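Looking After Your Kitchen Water Filter Jug: Part 2, Setting Up and First Fill

By Iker Olmedo, August

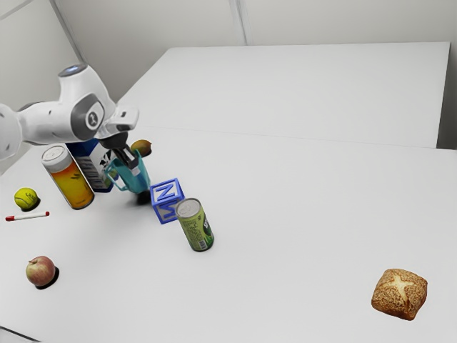 A turquoise pitcher, with a carton and a big lidded jar behind it.

Part 1 was all about choosing a jug, and I went on a bit, so I'll try to be quicker here. I've got a Kavura, the tall one with the flip lid, and my mum has the Truvari, which is squatter and fits in a fridge door. The steps below work for both. Where they differ I've said so.

Set aside a bit of time for this. It isn't hard, but there's a soak in the middle, and if you skip the soak you'll be drinking grey water for a couple of days (ask me how I know).

What you need

The jug, with its funnel and lid
One new cartridge, still sealed
A mixing bowl deep enough to cover the cartridge
Washing-up liquid and a soft sponge
A clean tea towel

2.1 Washing the jug

1. Take the lid off and lift the funnel straight up. On the Kavura it's stiff the first time. Put your thumb against the inside of the spout and pull with the other hand.

2. Wash the jug, the funnel and the lid in warm soapy water. I use the soft side of the sponge only. The green scratchy side leaves marks, and the marks go cloudy and stay cloudy.

3. Rinse until there are no bubbles left, then rinse again. Soap hides in the groove under the spout, so run the tap straight into it.

4. Stand everything upside down on the tea towel and leave it to drain.

Note: The Truvari jug can go on the top rack of the dishwasher, but take the little date dial off the lid first. Mum's went through once with the dial on and now it's permanently stuck on February.

Caution: Don't pour boiling water into either jug to "sterilise" it. I warped my first one that way and the lid never sat flat again.

2.2 Getting the cartridge ready

1. Wash your hands, then open the packet. A few black specks in the bottom are fine, they're just carbon dust from the filling.

2. Fill the mixing bowl with cold tap water and push the cartridge under. It'll try to float. Give it a gentle shake while it's underwater and you'll see a stream of little bubbles come out of the top.

3. Leave it under for 9 minutes. Put a saucer on top if it keeps bobbing up.

4. Lift it out and hold it under the cold tap until the water coming through runs clear.

Note: My packet says to soak and then fit, with no rinse in between. I do the rinse anyway! It takes no time and I get far fewer specks in the first jugful.

Caution: Cold water only, all the way through. If your kitchen has a mixer tap, let it run cold before you start.

2.3 Fitting the cartridge

1. Drop the funnel back in the jug. It should click, or at least stop wobbling.

2. Look for the groove down one side of the cartridge and line it up with the ridge in the funnel.

3. Press down firmly with the heel of your hand. On the Kavura you then give it a turn of 90 degrees clockwise until it stops. The Truvari has no turn, you only push.

4. Pick up the funnel and tip it gently over the sink. If the cartridge drops out, it wasn't seated, so go back to step 2.

I really would do step 4. A loose cartridge looks completely normal from above, and the water just slips round the edge without being filtered at all. The giveaway is speed. If a full funnel empties in the time it takes to find a glass, something's not sealed.

2.4 The first fills

1. Fill the funnel with cold water and let it drain right through.

2. Pour that jugful away. I give it to the tomatoes.

3. Do the same again, so that's 2 jugfuls for the garden and the third one for you.

4. Set the date dial, or if you're like me and never trust the dial, write the month on a bit of masking tape and stick it on the base.

Note: The first proper jugful can be slow to come through. Mine speeds up after a day of normal use. If it's still crawling after that, take the cartridge out, soak it again and give it another shake. Nearly always it's trapped air.

2.5 Where to keep it

Somewhere cool and out of the sun. A clear or tinted jug on a bright windowsill will grow a green film inside sooner than you'd believe, especially in August. I keep mine in the fridge door in summer and on the worktop by the bread bin in winter.

Try to use up the water within a day. If you've been away, tip out whatever's sitting there, rinse the jug and run a fresh fill through before drinking any.

Caution: Lift a full jug by the handle with your other hand underneath, particularly if there's water in the funnel as well. It's top-heavy and the lid is only resting on.

Part 3 is cleaning and descaling, including what to do about the white crust round the spout. I live in a very hard water area so I have Opinions.

Comments (4)

flusta_fan
Does this work for the Flusta jug too? Mine has a round cartridge with no groove that I can find.

Iker Olmedo
I haven't had a Flusta so I can't promise, but the soak and the rinse should be the same. Check the bottom of the cartridge for an arrow, some of the round ones have that instead.

Maureen in the hills
Masking tape on the base, what a good idea. I've been writing it on the calendar and then changing the calendar.

teapot95
Second soak sorted mine, thank you. It had been dripping like a broken gutter all week and I was about to send it back.

Questions or corrections: use the contact form | © Iker Olmedo, Aranda Kitchen Notes | Back to top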